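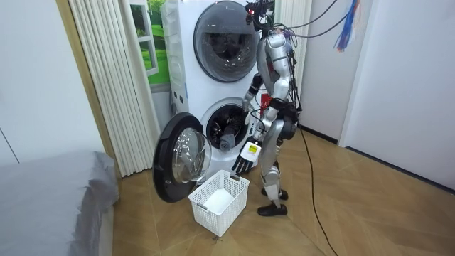
The lower machine, door open.

The manual for the Gilta stack ran to 40 pages, and Fredy Usuga had read all of them before he moved in. Lower unit, washer. Upper unit, dryer. Door swing, left. He had measured the swing against the hallway and found 7 inches to spare.

The fault appeared in October. At the end of each cycle the drum made two knocks, paused, and made one more. He logged it as intermittent. After the ninth entry he struck out the word and wrote "regular."

Noboru Hayashi came up from the apartment below with a flashlight.

"Bearing," he said.

"The bearing is quiet under load."

"Then something is in there with the shirts."

They opened the door fully. Fredy turned the drum by hand, a quarter turn at a time, and Noboru held the light on the perforated steel. Nothing moved. The ribbed plate at the back was clean. Fredy ran a finger under the front rim, where the manual said small objects collect, and found a button. It was dark gray, four holes, thread still in it.

"Yours?"

"I don't own anything with that button."

Noboru weighed it in his palm. He said his wife had owned a coat like that, when they had lived up here, before the stairs got to be too much for her. He put it in his shirt pocket and switched off the flashlight.

Fredy ran an empty cycle that evening and stood in the hall until it ended. Two knocks — a pause — and then one more. He wrote down the time.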